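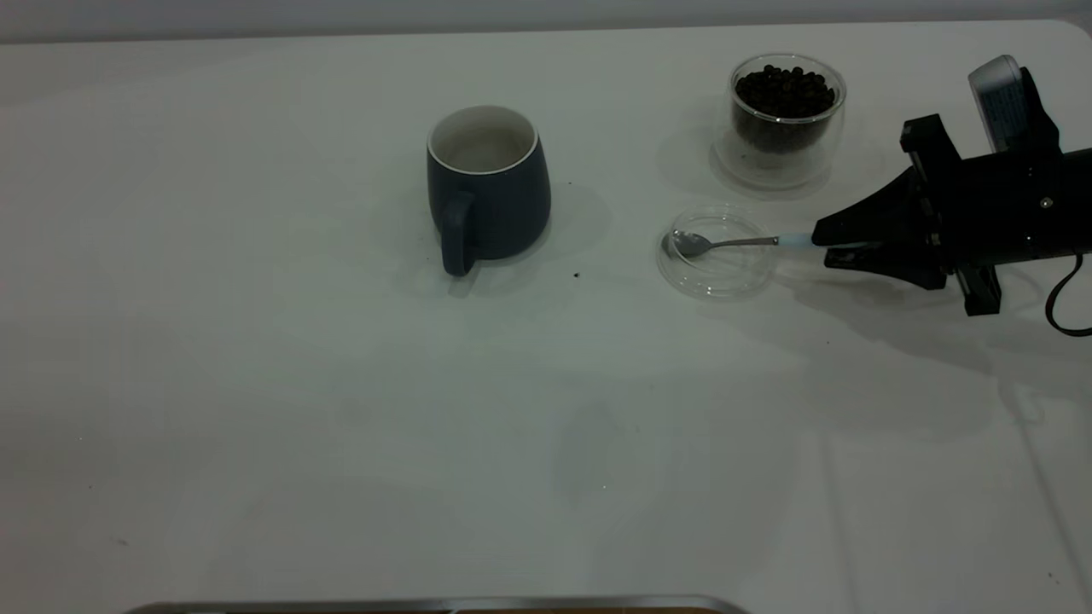

## Feeding a Room During an Awards Show

The long televised shows are hard to cook for. They run past three hours, the good categories are spread out, and people only get up during commercials. The tips below are for a group of up to 14 in a normal-size living room with the kitchen next door.

### Before the red carpet coverage

- Clear the dishwasher and take out the trash in the afternoon. Both will be full by Best Picture.
- Print the ballots single-sided and large. People fill them in on their knees in low light.
- Put out twice as many pens as you have guests. Golf pencils are fine.
- Decide on a deadline for ballots and write it at the top of the page. Ours is the moment the host walks out.
- Move the coffee table back a foot from the couch so people can get by without stepping over each other.
- Check the stream or the antenna an hour early. If you use an app, sign in again even if you were signed in last week.

### Food that holds

Anything that has to be eaten within five minutes of leaving the oven is a bad choice. Sheet pan food works well. Roast small potatoes at 475 until the cut sides are brown, then drop the oven to its lowest setting and leave the door open a crack. They'll be good through the supporting actor awards and most of the music.

Meatballs in a slow cooker will hold all night on warm. Stir them when you walk by. Cut sandwiches into thirds, wrap the whole platter in a damp towel and then plastic, and keep it in the refrigerator until the opening number is over.

Skip nachos. Skip wings too if the couch is light colored.

For popcorn, make it in small batches on the stove and salt it while it's still steaming. My old Pumico popper gave out two winters ago and a heavy soup pot with a lid has done the same job. Paper lunch bags with the tops rolled down are easier to pass along a row of people than one big bowl.

### Drinks

Set the drinks up in a different room from the food. It keeps the line moving during breaks. A cooler on a towel on the laundry room floor is good enough.

Start a pot of decaf when the In Memoriam segment begins. People who are driving home usually want a cup, and 20 minutes later they're asking for it all at once.

### Noise and light

Ice makers are loud. Turn yours off at the start of the show and bag some ice ahead of time. Do the same with the dishwasher - load it as you go, run it after everyone leaves.

One lamp behind the television is easier on the eyes than a dark room. If it shows up in the screen, move it lower.

### Scoring

Give one point for the short film categories and two for everything else, or the person who guesses the animated short wins every year. Break ties with the running time of the show, written down in hours and minutes. Closest without going over.

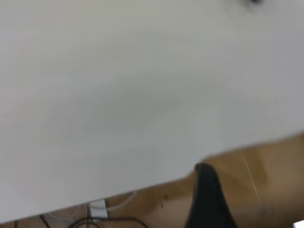 **Cleller, August**

A few additions after our summer party, which was for the Mkhize Awards. They come on at 8 in the evening, so dinner and the show overlap.

Serve the main dish before the broadcast starts and only put out desserts after that. I tried to do both at once and missed the whole Tristell tribute, including the song people are still talking about.

Spilled soda on carpet: blot, cold water, blot again, then a spoonful of white vinegar in a cup of water. Don't rub. Lay a folded towel over the spot with a heavy book on top and leave it overnight.

Lipstick on cloth napkins comes out best if you work dish soap into it dry, before any water touches it. Wait ten minutes and then wash as usual.

Popcorn hulls get under couch cushions and stay there. Use the narrow vacuum attachment along the seams the next morning.

If you borrowed folding chairs, put a strip of masking tape under each seat with the owner's name. I had over 20 chairs in the garage and three families to return them to.

Leftover potatoes can be chopped and fried with an onion for breakfast. Meatballs freeze fine in their sauce.

*Marlene Ostermann*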